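The woman who runs the lunch counter at Rornero has packed up its kitchen twice in six years. We spoke on December 19, 2018, while she sorted things on a pale blue table and decided what would go to the new unit on Manolakis Street. 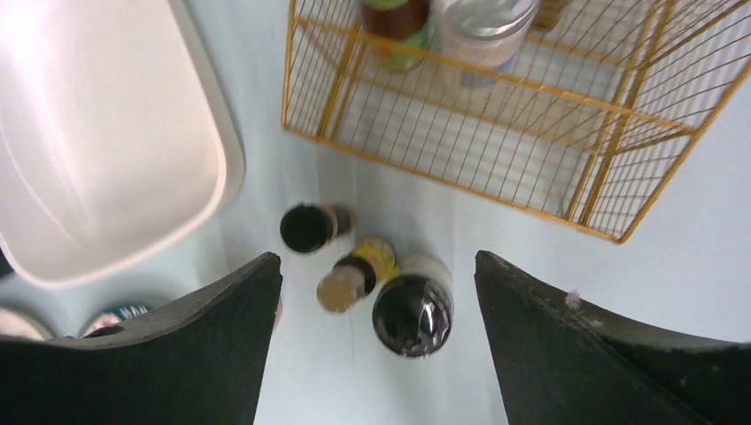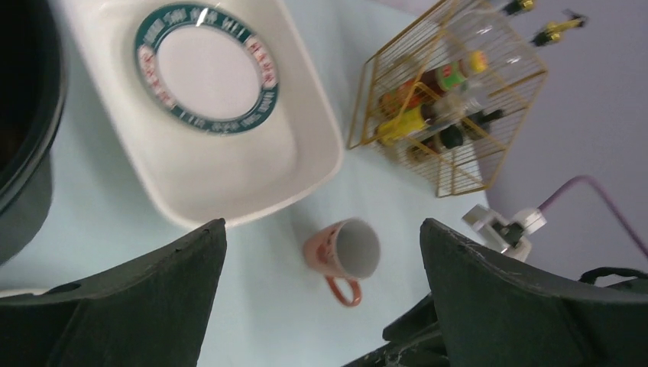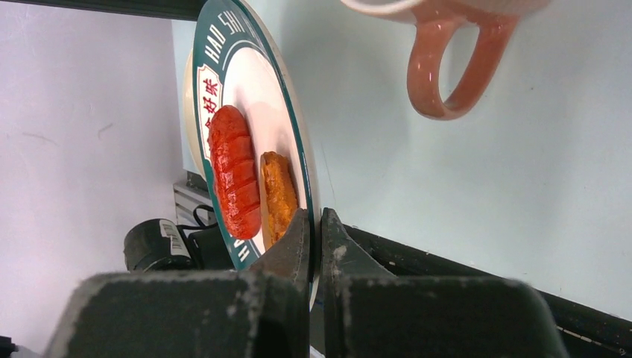
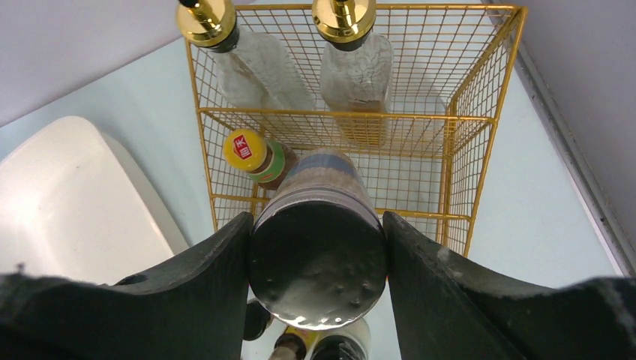
She starts with the jars. "People wrap the plates first and leave the small stuff for the last night," she said. "Then you have 45 little jars in a bag and you don't know what any of them are." Bottles with gold caps go in the yellow wire basket, where she can see them through the sides. A jar with a dark lid can go in there too, if there's room. She bought the basket from Cendutex in September for 20 dollars and wishes she had bought two.

Plates are harder. The one with the wide teal-green rim, lettered "HAO SHI," is her favorite for a sausage and something fried. "It's a plain enough plate, but the rim makes the food look like more," she said. She won't stack it with anything heavier – the last move cost her a good serving dish.

The big white dishes travel at the bottom of a box, with towels inside them. The black pot gets a box to itself.

I asked what she throws out. "Lids," she said. "If a lid has no jar by the second day, it goes."

The moving firm, Clenent, quoted her 380 dollars for the whole kitchen. She thought that was fair, but she'll carry the glass over herself. "I'd be sitting in the car worrying about it anyway."

The new unit has one more shelf than the old one. She hasn't decided what goes on it.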